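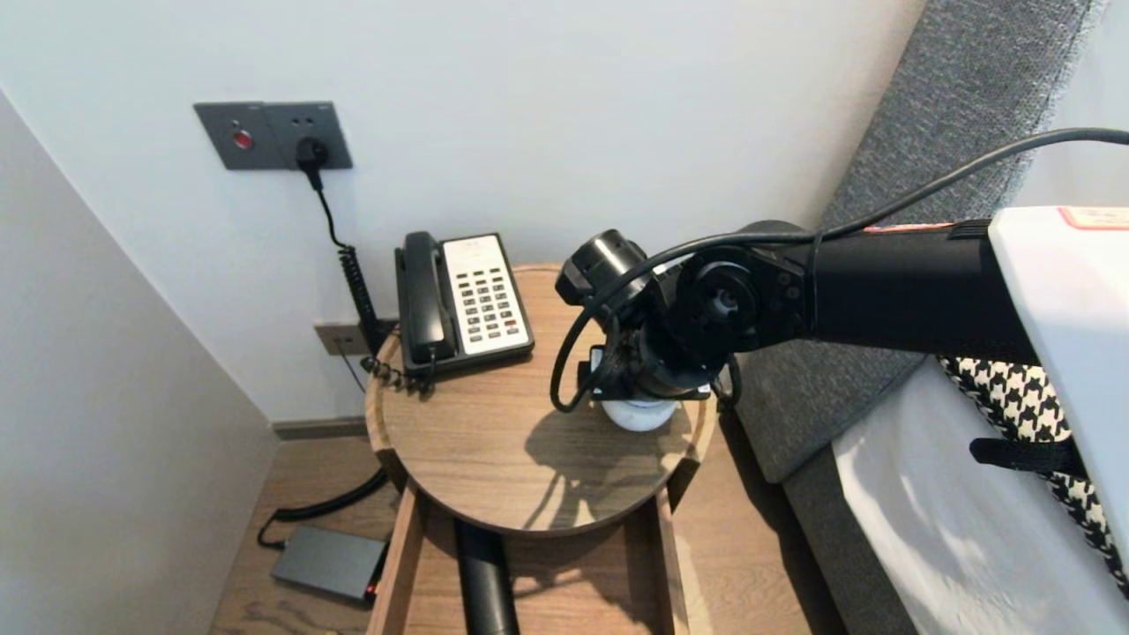

Ya-wen Yang writes that her Broltier mattress topper lost its shape along one side within a year, and asks whether the Skenine holds up any better. On the evidence so far, it does.

The Skenine is a latex topper in a knit cover with a zipper on three sides. The queen size was used nightly on a medium-firm spring mattress, starting in June. Surface height was checked with a straightedge at the center, both hip positions and the foot. The largest loss at any point was 4 mm, on the left hip side. The Vivano foam topper used before it had a visible trough by the same stage.

Heat is average. The latex itself breathes well enough, but the cover is thick and dries slowly after washing. Allow a full day on a rack. The corner straps are too short for mattresses deeper than a standard one and had to be extended with elastic.

Edge support is weak. Sitting on the side to put on shoes compresses the topper fully, and it creeps outward under the fitted sheet. A Nørgaard grip pad under it stopped most of the movement.

The smell out of the wrapping was mild and gone in two nights with the window open.

Recommended for side sleepers. Back sleepers on a soft mattress should look at the firmer version.

Updated 31 July 2025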